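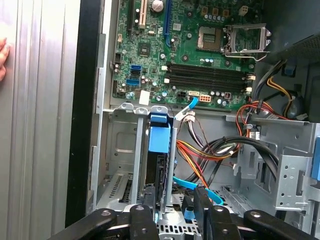
Wrist camera demos of PC teardown: do I keep the episodes where a cable hides the target?

Asked by trurko_bench in Data collection, September

We're recording teleoperated demos of taking apart old desktop towers. The arm has a parallel gripper with a small camera at the wrist, plus one fixed camera overhead. Tasks so far are side panel, SATA cable unplug, memory and hard drive. I have 1150 episodes, mostly at one bench in Irkcombe.

The trouble is the drive task. On many towers the power wires and the SATA cables lie right where the gripper comes in, and for part of the approach the wrist view is mostly cable. The operator can still finish by looking at the overhead screen. Should those go in the training set, or should I tie the wiring back before recording? Also, sometimes a helper's hand is on the case. Is that a problem?

Answer 1 (accepted)

Keep them. If the policy gets both cameras at run time, it can learn from the overhead view during that stretch. If you plan to run on the wrist camera only, then those episodes show it motions it has no way to explain from its input, and I would tag them and hold them out.

Don't tie everything back. We did that at Casside for the first batch, and the policy went straight into the first untidy case we gave it and pulled on a power lead. We ended up rerecording with the wiring left as found.

Other things to check:
Make the operator watch the same views the policy will get, not the bench itself.
Log the gripper opening. Cable snags show up there before you can see them on video.
Split train and test by tower. If you split by episode, your numbers will look too good.

Hands: fine if a person will also be there at run time. If not, clamp the case. A policy can pick up on the hand as a cue to start.

Daichi Uchida

Answer 2

just delete the bad ones, 1150 is plenty

Comment from trurko_bench: They're nearly all of the drive episodes, so I can't.

Answer 3

Agree with the first answer on splitting by tower. I'd add a recovery set, where you start with the jaws already caught behind a cable and back out. Some 5 minutes of that per tower helped us more than another full session of clean pulls. We used the Rautiainen labeling tool to mark where each snag ended. It's slow with 2 video streams, so cut the clips first.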